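# Bench tips for hand-held gripper sessions

A bare wooden table and an open gripper, with nothing between the fingers.

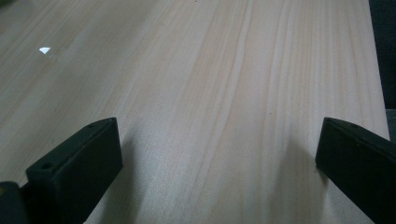 *Photo: Plemdale workshop, Vevari project*

We've been collecting household tasks with hand-held grippers for the Vevari study, and I love how much of it comes down to ordinary kitchen sense. The question was a simple one: does a tidier, better-lit table give you demonstrations that a robot arm learns from more easily? Our set came to 1,686 recordings over 24 tabletops, and the answer was a very cheering yes – mostly thanks to things you can do with a cloth and a lamp.

## Sort out the glare first

Pale wood with a bit of shine throws a small hard white spot straight back at the camera. It looks like nothing when you're standing there, but our tracking software (Rallis, the older version) kept trying to hold on to it as if it were part of the table. The spot moves when you move, so the estimated path of the gripper drifts with it.

Try these in order and stop when the spot has gone:

- Turn the table a quarter turn.
- Bounce the lamp off a wall or the ceiling.
- Hang a sheet of baking parchment well clear of the bulb (LED lamps only, please!).
- Switch off the overhead light and work by the window.

Polish makes it worse. Warm water with a drop of washing-up liquid, then a dry tea towel, is plenty.

## Keep the grain

I was all for covering the wood with a plain cloth. Good thing I was talked out of it! Wood grain is lovely stuff for tracking, full of fine lines and darker streaks that the software can find again from one moment to the next. On the plain white cloth we lost the path in more than 5 takes before lunch and gave up. A patterned oilcloth does nearly as well as bare wood if you're worried about scratches, though it must lie flat. Tape the corners underneath.

## Begin every take the same way

Fingers open, nothing between them, both tips in view with bare table in the gap. Hold still while you say "ready" in your head, then go. Those quiet moments give the software a clean start, and they also make trimming much quicker later on.

Check the finger screws before the first take and again after tea. A loose finger shifts so little that you won't feel it, and then a whole afternoon's widths are off.

## Wiping down between takes

Crumbs matter less than I expected. Wet streaks matter more, as they shine and then vanish while you work. Let the table dry fully before you pick the gripper up. Black fingers show flour and dust terribly, so keep a soft paintbrush in the drawer for them.

## What we measured

We trained the same arm on 3 batches: untreated tables, tables with the glare sorted, and tables with the glare sorted plus the steady start. The second batch beat the first at picking up cups and spoons. The third beat both, and the biggest gain was in the first reach towards the object. Loreo, our other site, is repeating it with dark worktops, where I suspect fingerprints will be the main nuisance.

Next job is a damp-cloth test on the tiled table – Thursday, if the grout has set.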